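Lidside Bifold Card Holder: Long-Term Review

Reviewed by Nour Smadi, Office Supplies and Personal Goods Section
Published 17/04/2018

1. Purpose of this review

The Section reviews small personal goods that staff are likely to carry every working day. Wallets and card holders make up a large share of the requests we receive, and the Lidside bifold has been requested more often than any other model this year. It is a folding leather holder with a set of clear plastic sleeves stitched into the spine, intended for people who carry many cards and little cash.

The holder was bought at the regular retail price of $59. Lidside did not supply a sample and was not told of the review. The maker sells the holder in four colors. The colors differ only in the dye, and the findings below apply to all of them.

2. How the holder was tested

Testing began in November and continued through the end of March. One holder was carried each day in a front trouser pocket. A second was kept in a coat or a bag. A third was set aside for bench work, in which a card was put into the same sleeve and taken out again 200 times. The leather was then checked for stretch, the sleeves for splitting, and the stitching for loose ends.

Two other holders were carried over the same period for comparison: the Plesberg slim case, which has leather slots and no plastic, and the Darwish clip wallet, which holds its cards in a single stack under a metal spring.

3. First impressions

The Lidside arrives in a plain card box with a folded sheet of care instructions. The leather is stiff when new and has a strong smell for the first week. Edges are folded and sewn, and the corners are neat on all three of the holders we bought. The snap closes firmly. Staff with weak grip or arthritis may find it too firm until it has been opened and closed for several days.

The sleeves are the main reason to choose this holder over a slot design. Every card can be read without being removed, and the pages turn like those of a small photo album. Staff who must show a building pass, a transit card and a library card in the course of one day will find this useful.
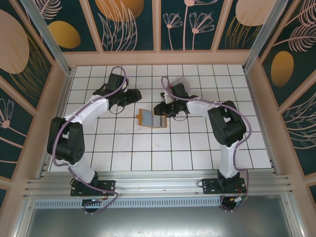
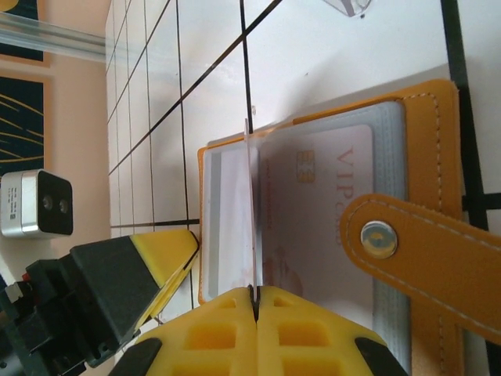
Clear sleeve page standing up from the open holder.

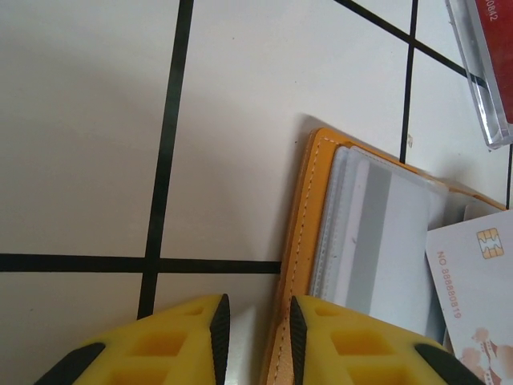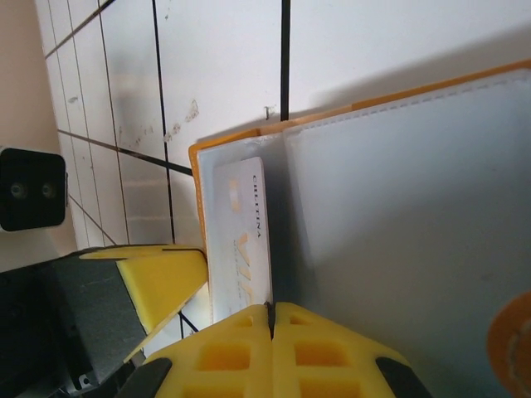

4. Daily use

In the trouser pocket, the holder softened within three weeks and took on a slight curve. The curve did not affect the cards. Filled to the number of cards the maker suggests, the holder closes flat. With two more cards than suggested, the snap still closes, but it opens by itself when the wearer sits down. We recommend that owners keep to the stated limit.

The sleeves hold cards tightly at first. New owners should expect to push each card out from below with a thumb. By the second month most sleeves had loosened to a comfortable degree, and none had loosened so far that a card fell out when the holder was turned upside down and shaken.

Cards printed with raised numbers are harder to insert than flat ones. They also leave a faint mark on the plastic, which becomes permanent after several weeks. The mark does not make the card harder to read.

There is one pocket for folded bills behind the sleeves. It is shallow. Bills must be folded in thirds, and receipts tend to work their way out over the course of a day. Persons who handle cash regularly should look at another design.

5. Wear

On the bench sample, the sleeve used for the insertion test showed a small split at the upper corner when it was inspected at the end of the series. The split was shorter than a fingernail is wide and did not let the card slip. The sleeves beside it were unmarked. The two holders carried by staff showed no splits.

The clear plastic did turn cloudy on the outermost pages of the pocket sample — enough that a scanner at one of our entrances refused to read a pass through the sleeve by the end of February. The same pass was read without trouble when taken out. The coat sample remained clear. A dry, soft cloth improved the cloudiness a little; the leather cream named in the care instructions should be kept away from the plastic, where it leaves a film.

Stitching held throughout. One loose thread near the snap was trimmed in January and did not run.

6. Comparison

The Plesberg slim case is thinner and more pleasant to carry. It holds six cards at most, and each must be pulled out to be identified. The Darwish clip wallet carries more cards than either of the others and is the quickest to load, but the cards rub against one another, and two of ours lost part of their printed surface. For an owner with more than six cards who needs to find the right one quickly, the Lidside remains the better choice.

Replacement sleeves are a further point in its favor. They are sold in packs under the Trusel name and fit a slit in the spine, so that a damaged set can be changed at home in a few minutes. Our replacement set was slightly stiffer than the original and seated properly on the second attempt. The instructions are printed in very small type and would benefit from a larger drawing.

7. Care and returns

The maker advises one light application of leather cream every six months. We applied it once, in February, and saw no darkening. The holder should not be dried on a radiator. Returns are accepted within 30 days if the snap has not been altered. We did not make use of the returns service and can offer no opinion on it.

8. Findings

The Lidside bifold is approved for the Section's list of recommended personal goods, with two remarks. Staff who present a pass to a scanner should keep that pass in an inner sleeve, or remove it for reading. Staff who carry bills should consider a model with a full-length pocket.

Rating: four out of five.

The bench sample has been kept and will be inspected again when the next group of card holders is reviewed. Staff who have carried this holder for more than a year are invited to write to the Section with notes on how the sleeves have lasted, stating the color and the pocket in which it was usually carried.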